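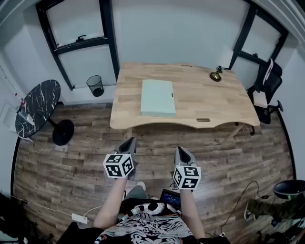 Figure 2. One of the small study rooms. Desk with box and lamp, side table at left, office chair at right.

3.2 The desk and what is kept on it

In this section we look at the single-desk rooms of the Linham building. The shared rooms are treated in Section 4, because there the question of who puts a thing on the desk becomes more difficult. The single-desk room is the simpler case. It has one work surface, one office chair and, in most of the rooms, a second small surface which was not bought for work at all.

Figure 2 shows a room of this type. The desk carries little: a pale green box or folder, closed, and a small brass lamp near the back corner. In our coding both are "stay objects", meaning objects which have a place on the desk between two periods of work. The other class, "pass objects", are things put down for a short time, such as a cup, a key or a letter. The bottle on the round side table was coded as a pass object. We are aware that this is a decision of the coder. A bottle can remain in the same place for a week, and a lamp can be moved every morning. When the two coders did not agree, the object was discussed with Helmi Tikkanen, who did not take part in the first coding.

The side table is of special interest to us. Lahtinen (the name we give to the first floor) received these tables with the earlier furniture, and they were intended for visitors. In the interviews the occupants rarely mentioned visitors. They spoke of the side table as the place for what should not be on the desk – drinks most of all. One occupant said that she "would never put water next to paper", and that without the second table she would put the bottle on the floor. On the upper floor, Rirgate, the side tables had been removed before our study began, and pass objects were found on the window sills and on the desk itself.

Over the whole study we coded 2,108 objects in 50 rooms. The full table by floor and object class is given in Appendix B. Here we only want to note that the position of the stay objects was more regular than we expected. Lamps stood mostly at a back corner, and boxes and folders were often laid to one side, so that the middle of the front edge was left open. The occupants did not describe this as a rule. Ilari Ikonen has suggested that the shape of the desk has a part in it, as a curved front edge invites a person to sit at one certain point and the rest is then arranged from there. We find this probable, but our material has too few desks with a straight edge to test it.

The chair was not coded as a surface in the first round. After the June visit we changed this, as jackets, cloths and cushions on chairs were mentioned in many interviews. Cushions are counted with the chair and not as separate objects – a cloth is counted separately only when both coders could name it with certainty.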